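Flurkwood Forums > Kitchen Garden > Fruit in pots and on windowsills

Topic: Growing a pineapple from the top, is it worth the window space?

mamo_and_me
21 Oct 2018

Hi all, long time reader, mostly over in the tomato section. I want to try rooting a pineapple top this winter and I've read so many different sets of instructions that my head hurts. Some say stick it straight in dirt. Some say glass of water. One lady on a video let hers dry on top of the fridge for a week and then put it in cactus mix, and it looked great, but she lives in Florida so I don't trust a word of it.

I'm in Minnesota. I have one decent south window and it is already full of my mother-in-law's jade plant, which I'm not allowed to move. There's an east window in the den that gets sun until lunch.

So, water or dirt? And has anybody up north ever gotten a fruit out of one of these, or is it just a spiky houseplant for the rest of my life?

peatmossPete
Dirt. Always dirt. Water roots are weak and snap off when you pot it up, and then you're starting over with a plant that's already sulking. Twist the top off, don't cut it. Peel off the lower leaves until you've got an inch or so of bare stem, let it sit out a few days, then into a six inch pot with something that drains fast.

East window will keep it alive. It won't make it happy.

Lindy_zone4
I have to disagree with Pete on this one (hi Pete!). I've done five in water and lost one. The trick is you move it when the roots are a couple inches long and no longer than that. People leave them sitting in the glass for months because it looks cute and then wonder why it falls over. Also you get to SEE what's going on, and for a first timer I think that counts for a lot. With dirt you're poking at it every three days to find out if it's dead.

On fruit: yes! One! It took a little over three years and it was the size of a baseball, and my husband and I ate it over the sink in two minutes flat. Best thing I ever tasted.

peatmossPete
Three years for two minutes. I rest my case, buy one at the store.

Lindy_zone4
Says the man with 27 pots of peppers in his garage.

hjalti_L
Before anybody argues about water and dirt, pick a good pineapple. Half of the failures I hear about come from a top that was already finished. You want green leaves all the way into the middle, no gray or brown in the center, and no little bugs down in the leaf bases (check there, scale loves it). Give a center leaf a light tug. If it slides right out the top is no good for rooting, whatever people tell you about that being the ripeness test. 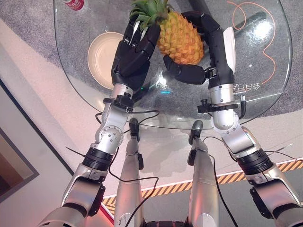 Also watch out for chilled fruit. If the truck or the back room was too cold the growing point can be damaged and you won't know it for weeks. I quit buying from the big store by the highway in winter for that reason and go to Gutimport on the east side, they turn their stock over fast and keep the pineapples out on the floor. Paid more, lost fewer.

Hjalti Lykkegaard, zone 5a, if anybody wants to trade starts

mamo_and_me
Oh this is so helpful, thank you! I didn't know about the cold thing at all. I would have bought whatever was on sale and left it in the car while I went to get my hair done.

Hjalti, what do you do about light in January? It's dark here by the time I get home.

hjalti_L
I run a shop light on a timer, fourteen hours, hung a foot above the leaves. Nothing fancy. Warm roots matter more than people think, so I put a seedling mat under the pot until I see new growth in the middle, then I take it away.

Vikeck
can we talk about the apple thing. everybody says put the plant in a bag with a ripe apple and it will bloom. I have done this twice and got a moldy apple both times

Lindy_zone4
Vikeck, how big was the plant? It only works on a mature one. Mine had leaves two feet long and I'd repotted it twice. If it's still a little guy no amount of apple is going to help you.

Vikeck
it was maybe 8 inches

Lindy_zone4
Well there you go, hon.

JKassab
I'll be the other grump with Pete. I kept one for four years in a Chicago apartment. It never bloomed, it took up half the dining table, and it scratched everyone who walked by, including the landlord. I gave it to my sister and it flowered for her the next spring. I have not forgiven either of them.

That said, if you do it, water in the cup of the leaves as well as the soil, and go easy on the soil. Mine got root rot the first winter from me being too nice to it.

Jihad

peatmossPete
Careful with water in the cup if the room is cool, though. Below 60 or so I keep the middle dry. Seen too many rot from the top down.

JKassab
Fair, my place was an oven. Radiators you couldn't turn off.

mamo_and_me
Okay, decision made. I'm going to get two and do one in water and one in dirt, and put them both in the den with a shop light. My husband has been informed. He wants to know who's eating all this pineapple and I told him there's upside down cake in his future.

Lindy, how often did you change the water?

Lindy_zone4
Every other day at first, then twice a week once I saw roots. Room temperature, and only deep enough to cover the bare part of the stem. Post updates!!

peatmossPete
My money's on the dirt one.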